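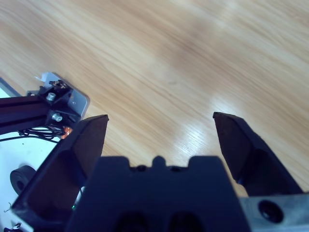 Wrist view with the gripper open over bare table.

Farnesa – glare-tolerant wrist vision and grasp planning for small arms

Hi, I'm Liviu Vlad, and I wrote most of Farnesa. It's a piece of software that sits between the camera on your robot's wrist and whatever moves the arm, and its whole job is to work out what is on the table and how to go and get it. I started it because I was sick of arms diving happily at a shiny patch of varnish (you know the one, there's always a ceiling light right over it!).

What you get is three programs in one install. Kombo does the seeing. Fikar does the planning. Bundholm is the little log viewer I lean on all day, and lots of people seem to end up liking it best.

Kombo first. When you set it up, you open the gripper all the way and let it learn the outline of your own fingers and palm, so it stops treating them as things to pick up. Then you move the arm over the bare table a few times and it learns the surface too – wood grain, streaks, bright spots and all. I do this with the lights the way they'll be during real work, and I'd ask you to do the same. If the lights change a lot, run it again. It needs 96 stills for a good table model, and you can get those in one slow sweep.

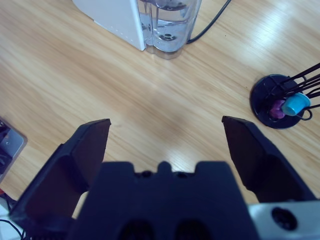
White appliance with a clear water tank straight ahead, cup holder to the right.

Clear plastic is where most of my evenings went. A tank with water in it bends whatever is behind it, and older builds would cheerfully draw two edges where there was one. Kombo now keeps a "not sure" label for regions like that, and Fikar plans around them with extra room until a second view settles it. Thin wire is the other pain. Cups on a wire tree come out fine as cups, but the hooks can drop in and out between views, so please keep the approach speed low near anything like that. I'm still working on it.

Fikar takes the labels and gives you a path, a finger opening and an approach angle. You can draw keep-out zones on the live view with a mouse, and you should draw one over any hardware of your own that sits beside the table. The default planner tries up to 1000 candidate grasps per request. You can turn that down if your computer is on the slow side – mine is, and I run it at roughly half.
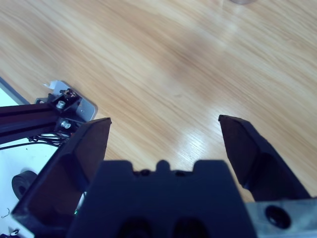

Bundholm saves every view along with what Kombo thought it saw and what Fikar wanted to do about it. Scrub back, click a moment, and rerun just that step with new settings. Nassoro Laizer built the search box, so you can type "low confidence, top edge" and jump straight to the views where something was only just peeking in. I love that feature!

The current build is 1133. It fixes the table model getting lost on restart and adds 9 new gripper outlines to the starter set. If yours isn't in there, the setup sweep will make one.

You'll need a Linux computer, a wrist camera and an arm that accepts joint targets. A graphics card helps Kombo a lot, and Fikar doesn't care either way. The trial is the full thing with log saving limited to one hour per session. Licenses are per arm, and updates are included for as long as you keep using it.

Questions go to the contact form, and they reach either me or Nassoro. Attach a Bundholm log if you can!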